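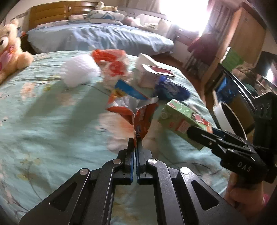
Ticket 770, opened 3/3/18
Product: Voltarcombe bedroom air purifier
Status: waiting on customer, who is waiting on you

The purifier goes to red alert every night a little after I turn the light off, runs the fan at full blast, then settles down and pretends to be asleep. Your first reply told me to look for "sources of odor or particles near the unit." Fine. The unit stands next to the bed, and on the floral sheet there was a torn orange-and-silver snack wrapper, plus a white fluffy pom-pom that I suppose could count as a particle if you were strict. I cleared all of it off. Red alert that night as usual.

Things tried so far:
Took out the filter and put it back. No change.
Took out the filter, read the manual, put it back the other way around. No change, except now it whistles.
Moved the unit to the hall. Green light all night. The hall has never smelled better.
Moved it back to the bedroom. Red.
Factory reset. It forgot my Wi-Fi and remembered its grudge.

The app says filter life is 97 percent. It said the same in September.

Reply from Dardo Acuña, Voltarcombe Support
Thanks for the detail! Could you unplug any humidifier in the room and try one night without it? Mist can read as dust on this model. Also, please turn the filter back, the whistle is not a feature.

Customer reply
There is a humidifier. It comes on by timer when the light goes off. I would like it noted that your form asked for my shoe storage habits but never mentioned humidifiers.

Unplugged it last night. Green until morning. My nose is now the driest thing in Harnden. Can the two of them share a room if I put them at opposite ends, or do I have to pick one?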